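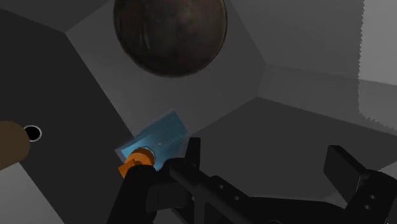 Fleldale manufacturer puts simulation first in robot budget

Parts maker Mäkelä will spend its next round of automation money on simulation software and computing hardware before it orders any new robot arms, the company said in May.

The firm, which runs a molding and assembly plant in Fleldale, has set aside funds for 2 simulation licenses, a workstation to run them and a training period for its engineering staff. A decision on arms and grippers will follow once the virtual work has been reviewed.

The software comes from Planix, which sells its package by the seat with a yearly support fee. Mäkelä looked at a rival offer from Tustarano that bundled the software with a gripper and an arm, but decided to keep the two purchases separate. The company said the bundle was cheaper up front and would have tied it to one supplier for spare fingers, cables and controllers.

Engineers at the plant will use simulated workcells to compare grippers on small parts, checking finger shape, opening width and reach before asking vendors for quotes. The first job on the list is item 3041, a short fitting that is now picked from a tray and placed by hand on the second shift. Camera placement will be tested the same way, as the current cell has little room around the conveyor.

Mäkelä has held back 25 percent of the equipment budget for costs that come after delivery, including guarding, electrical work, floor anchors and replacement fingers. An earlier packaging cell went over its budget on those items, and the line was finished a quarter later than planned.

Physical trials are still part of the plan. Any gripper that makes the short list will be borrowed or rented for testing on real parts before a purchase order is signed, and vendors will be asked to state lead times in writing.

The company has not named a supplier for the arms. Quotes are due before the fall budget review, and installation at Fleldale would start during the winter shutdown.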